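Stavros Tsakiris keeps a laptop from 2014 propped under the short leg of his desk, and he wants it known that the laptop still works. "Boots in under a minute," he says. "I'd be using it, but then the desk would wobble."

Tsakiris is the head of hardware at Grekix, the small computer maker that spent most of this year getting the Pleltska out the door. The Pleltska is a 14-inch notebook with a replaceable battery, replaceable memory, a replaceable keyboard and a screen that comes off with four screws. In most respects it is the laptop you owned 12 years ago, and it costs more. I went to see him to ask why anybody would want one.

"Because you've tried the other thing," he says.

He has the manner of a man who has been asked about thinness at every trade show since he was 30. The Pleltska is not thin. A reviewer described it as "substantial," and Tsakiris has the word written on a sticky note above his monitor. He'd have preferred "thick." "Substantial is what you call a relative's lasagna," he says. "Thick is a measurement."

The screws were the first big fight. An early version, shown to dealers in May, had 46 of them in four different lengths, and Fionnuala Ní Mhurchú, who runs repairs and therefore had to live with the result, took it apart in front of the design team without saying a word. It took her most of lunch. "She lined them up on the table by size," Tsakiris says. "Very neat. I've had shorter divorces."

Ní Mhurchú, reached by phone at the repair shop, disputes the silence. "I said plenty. I said it after, in the parking lot." What she wanted was one length of screw and one kind of head, and that's what the finished machine has. She also wanted the fan to come out without disturbing the heat pipe, and lost. "Ask him about the fan," she says.

I ask him about the fan.

"The fan is fine," says Tsakiris, and offers me coffee.

The processor is a mid-range part from last year, a choice Grekix has taken some heat for online. Tsakiris is unbothered. The newer chip ran hotter in his chassis, the supply was shaky, and the people who buy this machine are mostly writing invoices on it. He got the battery he wanted in exchange, and he's proud of the battery in the way other men are proud of a boat. It slides out with a latch. He slides it out six or seven times while we talk.

Then there is the matter of the software. The Pleltska ships with Stutumus, a maintenance program that keeps track of battery wear and tells you, in plain sentences, what is wrong with your computer. Ehsan Farooqui wrote most of the sentences. The first batch were thought to be too gloomy. "We had one that said 'Your drive is failing and you should make your peace with that,'" Farooqui says. "I liked it. It tested badly."

The current one says to back up your files.
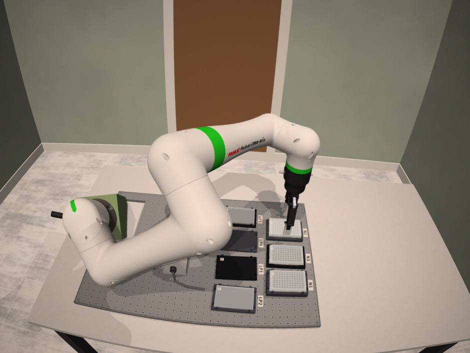
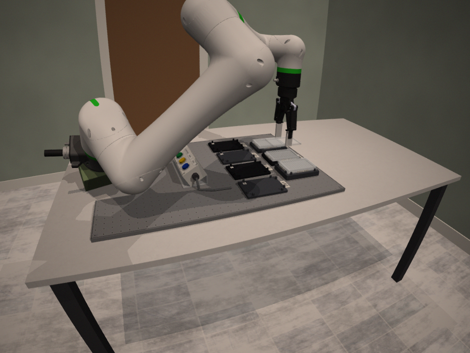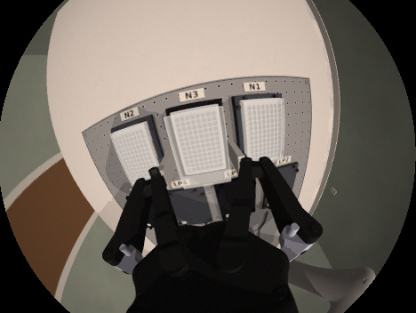
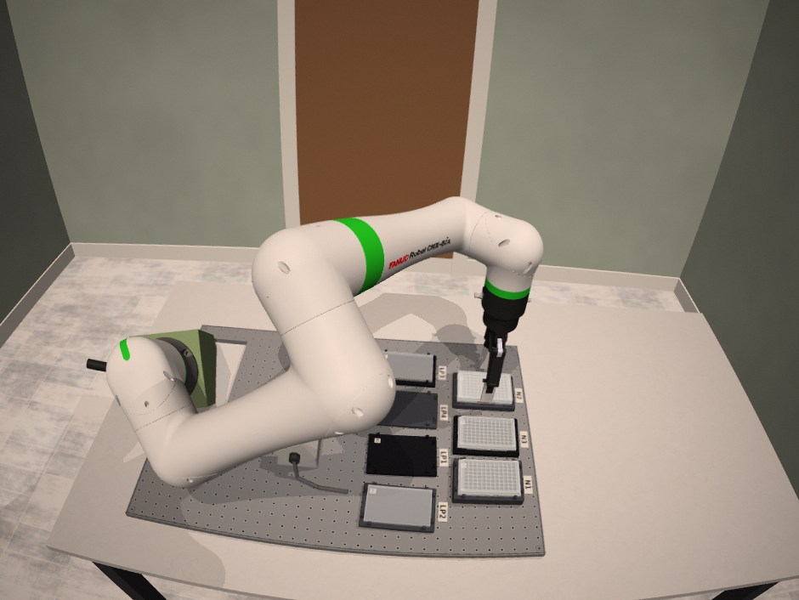 Farooqui shares an office with Ehsan Hashmi, who handles keyboards, and the two of them have given up on sorting out their email. Each gets the other's complaints. Hashmi says he now knows more than he'd like about drive health, and Farooqui has developed opinions on key travel. "He thinks the space bar is mushy," Hashmi says. "He's a software person. They hit it too hard."

For what it's worth, I thought the space bar was a little mushy too. I typed this article on a loaner, and the rest of the keyboard is the best I've used on a portable in years, deep and quiet, with arrow keys of a proper size. The speakers sound like a radio in somebody else's kitchen. The webcam is a webcam.

The price is where Tsakiris gets serious. A spare battery sells for less than a decent dinner, and he has promised to keep stocking every part for 10 years, which is a long time for a company with one product. Rafia Orakzai, who does the books, made him put the promise in writing and then made him pay for a warehouse. "She said if I'm going to be noble I can be noble out of my own budget," he says.

There's a second model coming, code-named Ansari, with a bigger screen. He won't say when, or what chip, or whether the speakers have been looked at. He will say it's thicker.

"And the fan?" I ask.

He slides the battery out again, looks it over, and puts it back.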